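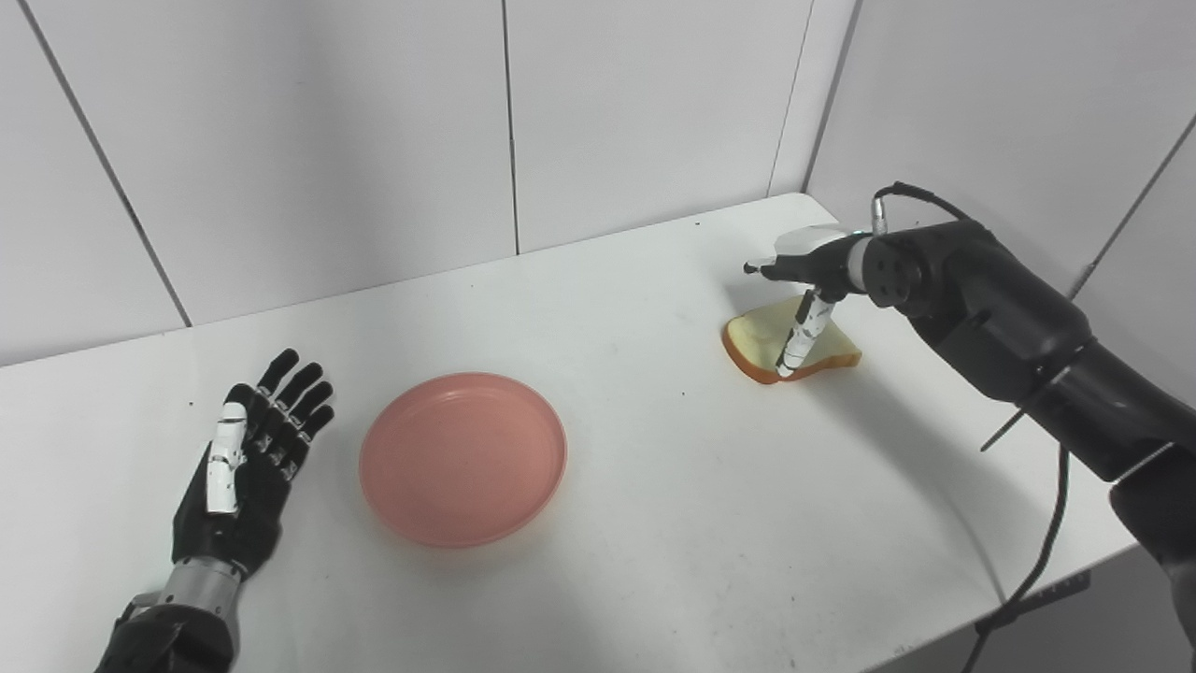
19 Dec 2021

Bread again today, all day. The task is to get one slice onto the pink plate, and I have now driven the arms through it more times than I care to think about. The aim before we stop for the holidays is 34 good runs. We had 20 by the time I took my gloves off.

The left hand is easy enough. It does what my own hand does, a shade later, and most of the time I leave it lying palm up by the plate and forget it. The right side is the trouble. With two fingers to work with and a slice that lies flat, there is nothing to get hold of. Come in too low and the tip scrapes the table. Come in too high and it closes on air. I tried pressing down in the middle and dragging the slice towards me, which moved it but left a dent, and Vinzenz says a dent is a fail. I don't agree, but it is his list.

What worked best was getting the long finger flat to the table and sliding it under the crust, slowly, with the other one coming down on top. I need to do it the same way every time. Jailson watched the morning's runs back and said I had three different ways of picking up a slice of bread and the model would learn a muddle of all of them. He is right. I hadn't noticed I was doing it. After lunch I stuck to the one way and was slower but tidier.

Used up most of a loaf. The slices go stiff after a while out of the bag, and a stiff one is much easier to lift, so we agreed to change them often or the whole set will be of stale bread. Must buy another loaf on the way in. Medium sliced, the same as before — Vinzenz was firm about that.

Neck sore by four o'clock. I hold my head very still when I'm driving and don't realise until I stand up. When I started in August I thought the hands would ache first.

Jailson had a call with the Clanamcombe people, who want 2,000 runs across all the kitchen tasks by spring. Vinzenz laughed, then went quiet and opened a spreadsheet. We may get a second driver. I would like that, even if it means teaching someone else the business with the crust.

Home late. Made soup and had no toast with it. Rang Mum, who asked if the robot can butter it yet. Told her that one comes after the plate.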